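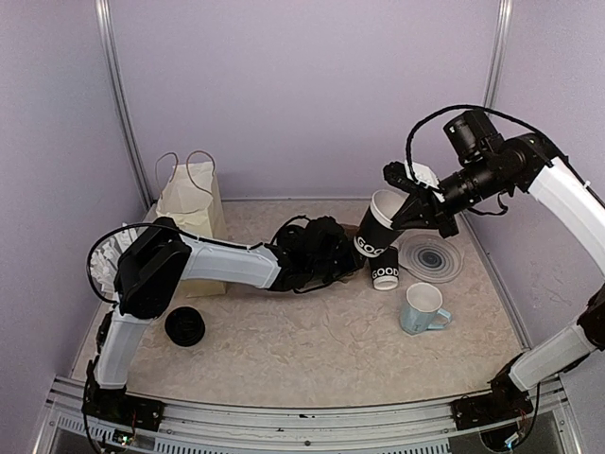 Black paper cup, marble-look tabletop.

Paper cups for people who are sitting down: when did we agree to this?

Print this thread | E-mail this thread
112 shares

**saucer_fund**
I've been going to the Navarro Street cafe in Lurkow since before it had a sign. In September they quit asking "for here or to go?" and now everybody gets paper. I sat down with mine last week, in a chair, at a table, with a newspaper, looking about as settled as a person can look, and drank it through a hole in a lid like I was late for a train.

They also added 30 cents for the cup. I'm paying rent on something I'd have happily washed myself.

Is this happening where you are, or did my town lose a bet?

**Dalva Frota**
Everywhere. My guess is dishwashers, the human kind. A mug has to be collected, washed, dried, put back and occasionally swept up. A paper cup goes in a bin and becomes the county's problem.

I ran a lunch counter for years and we lost mugs constantly. People steal them. Nice people, too. Grandmothers.

**tepid_ed**
I like the paper cup. There, I said it. It keeps the coffee hot longer than those wide bowl things that go cold while you're hunting for your glasses, and if the guy at the next table starts explaining his divorce I can get up and leave with my drink.

**saucer_fund**
@tepid_ed You can leave with your drink because you're planning to leave. I'm talking about those of us who have committed.

**Iolanda Falcão**
Bring your own. I've carried a Goter travel mug for years, the short one, and I've had one argument about it, with a kid who said he couldn't put it under the machine for "health reasons" while wiping the counter with the same rag he'd just used on the door handle.

Ask them to pull the shot into their own cup and pour it over. It takes two seconds and they only sigh a little.

**kettleborough**
Iolanda, doesn't the Goter lid smell of every coffee you've ever had? Mine did. I boiled the gasket, soaked it in vinegar, and then it smelled of every coffee I'd ever had plus salad.

**Iolanda Falcão**
Take the gasket out and leave it in baking soda overnight. And don't put soup in it.

**kettleborough**
I make no statement about soup.

**tepid_ed**
Can we talk about the points? Vikodum's app takes something off for bringing your own cup, except it comes as points, and the points turn into a free small coffee, which comes in a paper cup. I have 1,044 of them. I've never worked out how to spend them. I think they're a sort of weather.

**Dalva Frota**
Open the app, tap your name, scroll past the birthday thing. It's the gray button that looks switched off. It isn't.

**tepid_ed**
It says my points are redeemable at participating locations and then shows me a map of Ohio. I don't live in Ohio.

**roundhandle**
Counterpoint to the original post. The Navarro Street place is four people doing the work of seven, and I know because my niece is one of them. The old mugs were chipped and half of them had lipstick on them from another administration. If paper means she gets home before dark, I'll drink out of paper.

Thirty cents is a bit much though. I told her so. She said to take it up with the owner and charged me thirty cents.

**saucer_fund**
Fair about your niece. I've got no quarrel with the staff, and if she's the one who does the crossword at the register she got me 14 across. I'd pay the same money for a clean mug. I'd pay more. Put up a sign that says "mug, 50 cents" and I'd feel like a duke.

**Dalva Frota**
You'd be the only one paying it, and by spring you'd have stolen it.

**kettleborough**
The taste is what bothers me. First sip from a paper cup is fine, last third tastes like the box a shirt came in. Take the lid off and it's better. Half of tasting is smelling and a lid is basically a nose plug.

**tepid_ed**
Take the lid off and I wear it. We've all got our limits.

**saucer_fund**
Update. I asked at the counter this morning, politely, if there were any mugs left in the building. There's a whole shelf of them in the back, behind the oat milk. She brought me one. It had a chip and said LURKOW BOWLING LEAGUE on it, and she charged me for the cup anyway out of habit.

**Iolanda Falcão**
Did you get the money back?

**saucer_fund**
I got points.

9 comments hidden | Print this thread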